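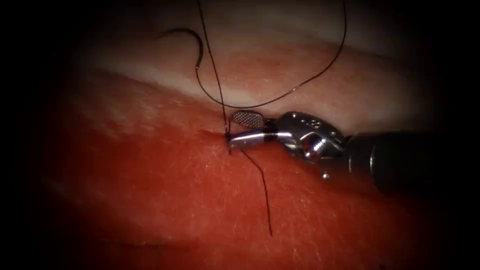
Preguntas frecuentes sobre el módulo de sutura Estden

¿Sutura solo?
Medon dice que sí. Nosotros lo dejaríamos en «a ratos» – el cirujano sigue en la consola.

¿Cuánto cuesta?
1253 euros al mes, con mínimo de 15 meses. Las pinzas van aparte.

¿Cuántos usos aguanta una pinza?
El folleto promete 40. No hemos visto el ensayo que lo respalde.

¿Merece la pena?
De momento, pida una demostración con su propio hilo y no firme ese día.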